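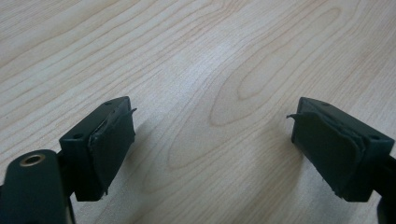

The hand-held gripper's view of the table, with the rubber peeling on both fingers.

So, the pads! If you've wondered what I've been up to at Orwood since May, I've mostly been thinking about rubber. Our policy learns from people picking things up with the hand-held gripper, and I wanted to know if it matters when the pads in the training clips look as ragged as these do, with little flaps curling into the gap.

Humaira Kakakhel and I split 4000 demos into two piles, fresh pads and worn pads, and trained the same network on each (plus a third on a mix of both). Then we ran 110 test grasps per model with brand new rubber. The fresh-only model dropped 4 objects, the mixed one dropped 6, and the worn-only one kept closing too early on thin stuff like cards and spoons. My hunch is that it learned to use the flap as its ruler, but Humaira isn't convinced and wants to mask out the fingertips first.

We're doing that next, and I'll put the plots in the shared folder once Czesław Kurek has checked my math. If you have old pads in a drawer, please send them my way!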